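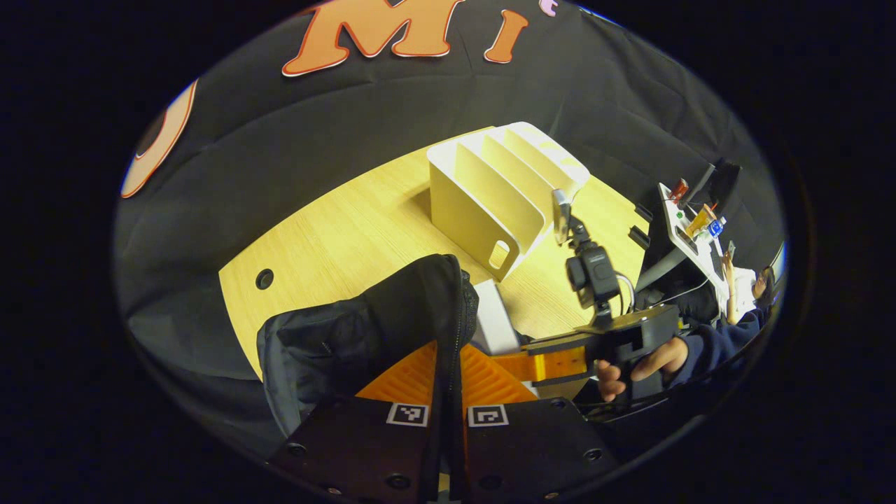 A branch manager at Bistier told me, before the talk was even written, that going paperless had doubled her printing. Keep that in mind for the first ten minutes.

**Slide 2 – what we were asked to do**

- Nendeo had 1,582 supplier files on paper, spread over 22 offices.
- The brief was to bring that down to one set of records by March.
- Say out loud: we missed March.

**Slide 3 – what was in the files**

- Mostly copies. Invoices, delivery notes, the same contract four times.
- Staff kept their own copy as they didn't trust the shared drive. Pause here, people usually nod.
- Read the Mbeki office note in full if time allows.

**Slide 4 – what we changed**

1. One name per supplier, agreed before any scanning.
2. A fixed date for throwing paper out – put in the diary and kept to.
3. Desk files only for work that is still open.

**Slide 5 – costs**

- Scanning came to 8 pence a page at Puvuren. Don't go into the contract.
- The first batch was 2,000 pages and took longer to sort than to scan.

**Questions**

- Someone will ask how long to keep tax papers. Send them to their accountant.
- Handouts are by the door, one between two.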